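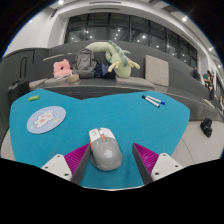
Rato sem fios, cinzento e laranja, em cima do tampo azul-turquesa.

Limpar a secretária: o que vale a pena e o que é conversa

Todos os anos, lá para janeiro, as páginas de dicas enchem-se de receitas para limpar o posto de trabalho. Vinagre para isto, bicarbonato para aquilo, pasta de dentes para tudo o resto. Experimentei bastantes cá em casa e fiquei com poucas.

Vinagre no tampo
Desconfio. Em vidro, diluído, ainda passa. Em madeira encerada deixa baço, e na pedra calcária estraga mesmo. Água morna com duas gotas de detergente da loiça faz o mesmo trabalho e não deixa a sala a cheirar a salada. Pano bem torcido, e outro seco logo a seguir.

Toalhitas próprias para ecrãs
Comprei uma embalagem de 70 da Nisow, por curiosidade. Limpam, sim senhor. Um pano de microfibras quase seco também limpa, e vai à máquina. O que nunca se faz é borrifar o líquido diretamente no ecrã: escorre para a moldura e depois não há toalhita que valha. Nada de limpa-vidros com amoníaco.

Massa gelatinosa para teclados
Aquela pasta colorida que se carrega nas teclas e sai cheia de migalhas. Nos vídeos é uma maravilha. A minha, da Calerel, apanhou pó à superfície e deixou bocadinhos presos debaixo da barra de espaços. Voltei ao pincel: um de 3,890 no mercado, cerdas macias, já lá vai muito tempo e continua inteiro. Desligar o teclado, virá-lo ao contrário, umas pancadas leves e pincel entre as filas.

Álcool
É útil, com juízo. Isopropílico a 70 por cento num cotonete, para a sujidade pegajosa nas juntas dos botões do rato e à volta da roda. Desliga-se o rato primeiro e tiram-se as pilhas, se as tiver. Em superfícies com toque de borracha convém experimentar num canto escondido, que algumas ficam peganhentas. No sensor, só cotonete seco.
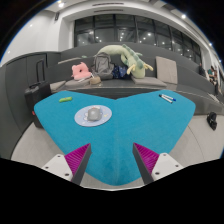
Tapete redondo, rato e marcadores sobre um pano turquesa felpudo.

Lavar o tapete do rato
Aqui as dicas contradizem-se todas. Há quem jure pela máquina de lavar a 60 graus, e eu não arriscava. Tapetes de tecido com base de borracha lavam-se à mão no lavatório, em água tépida, com sabão neutro e uma escova macia. Enxaguar bem, apertar entre duas toalhas sem torcer, secar na horizontal e longe do aquecedor. Os que têm superfície rígida só precisam de pano húmido.

Tinta de marcador
A minha vizinha Eluned Ruddock garante que a laca do cabelo tira tudo. Tira, quando tira, por causa do álcool, e deixa uma película que depois é preciso limpar. Mais vale ir direto ao álcool, com algodão, a bater e sem esfregar. Em tecido de cor, testar antes. Se a mancha for antiga, não prometo nada, e suspeito de quem prometa.

Panos de microfibras
Lavar à parte dos turcos, que largam cotão, e sem amaciador. O amaciador é o que mais depressa dá cabo deles, por muito bem que cheire. Quanto aos conjuntos de cores por divisão da casa, como o que a Noltville vende com um folheto a explicar, uma caneta de tecido e panos baratos servem igual.

Sprays antiestáticos
Li que mantêm o pó afastado durante semanas. No meu móvel escuro, ao fim de quatro dias estava tudo na mesma. Um frasco de 300 ml ainda anda debaixo do lava-loiça, quase cheio, se alguém o quiser.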